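How to compare two grippers in simulation without fooling yourself

By Darius Ursu

Every few months someone sends me a chart proving that one gripper beats another, and every time I ask how the runs were set up I get a vague answer. The tests are usually done in simulation, the margins are usually small, and the person who ran them usually had a favourite before they began. I've been guilty of all of that.

What follows is the routine I now use for comparing gripper fingers in a simulator with a wrist-mounted camera. My two candidates were the Skemavell fingers, which are tapered, and the Laltness parallel pads, which are blunt and flat. The steps should carry over to any pair you like.

Before you start

You need a simulator that lets you swap the finger model without touching anything else, a fixed list of starting positions, and a way to save the wrist view at the start of every attempt. You also need to write down what counts as a success. Mine was: object off the surface, held while the arm moves to the drop point, released there. A grip that lasts until the arm moves is a failure, however nice the clip looks.

Step 1. Freeze everything except the fingers

Same arm, same controller, same closing speed, same friction values. The last one is where most comparisons go wrong. Our Skemavell model arrived with its own friction settings, and they were flattering. With those left in place it looked far ahead. With both sets of fingers given the same numbers, most of the lead vanished.

If the maker insists that the higher friction is real, ask for a measurement. I asked and am still waiting.

Step 2. Fix the starting positions

Generate the positions once, save the file, and use it for both grippers. I use 600 starts per gripper. Fewer than that and I found I could change the winner by changing the random seed, which ought to worry anybody who has published a result from 40 runs.

Don't let the generator throw away starts that look awkward. Ming-te Chow, who checks my scripts, found an old filter in mine that quietly removed any start where a finger tip hid part of a neighbouring object. Those were the starts I most needed to keep.

Step 3. Look at the wrist view before you look at the scores

Open a batch of opening views and go through them by eye. It's dull work and it has saved me more than once. You want to know how much the fingers block, whether the target is clear of them, and whether the surface behind it is likely to confuse whatever is picking out the object.

The Skemavell start below is a fair one to study. The small white piece with the purple end is in plain sight on the orange mat, just above the right finger tip, but the lower end of the tall pale block is lost behind the left finger. I'd trust a position estimate for the first. For the block I'd want to know what the software does when it can't see the base, and "it guesses" is a perfectly possible answer. The yellow and brown blotches on the mat make a decent test of the vision side too, so leave busy textures switched on.
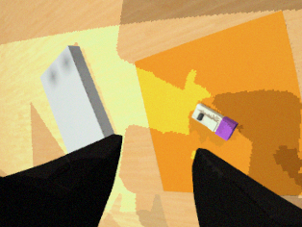

Step 4. Run the vision and the grip separately

Do one full pass where the controller is handed the true object position from the simulator, and another where it has to use the camera. If a gripper scores well on the first and badly on the second, your problem is sight. Blame the fingers for blocking the view if you like, but don't blame their grip.

This split changed my mind about the Laltness pads. I'd written them off as clumsy. Given true positions they held on very well, and they only fell behind once the camera was in charge.

Step 5. Sort the failures by hand

The simulator will tell you that an attempt failed. It's much worse at telling you why. I use these labels:

Missed: fingers closed on nothing.
Knocked: object pushed away or tipped before the fingers closed.
Slipped: object lifted, then lost.
Wrong target: something else picked up.
Simulator fault: object sank into the surface, shot off or jittered free.

Take the last group seriously. Contact between a thin finger and a small box is hard to simulate, and a shaky solver can look just like a weak grip. Halve the time step and rerun those cases. If the result changes, throw the case out for both grippers – never for just the one you prefer.

Step 6. Report it plainly

Give the number of attempts, the friction value, the failure labels and the seed. Put the vision and no-vision results side by side. If the gap is smaller than the change you get from a new seed, say the test found no difference.

My own verdict is that the tapered fingers cope better in clutter, and I wouldn't pay extra for them on an open surface. I wouldn't promise either of those on real hardware until the same starts have been laid out on a bench.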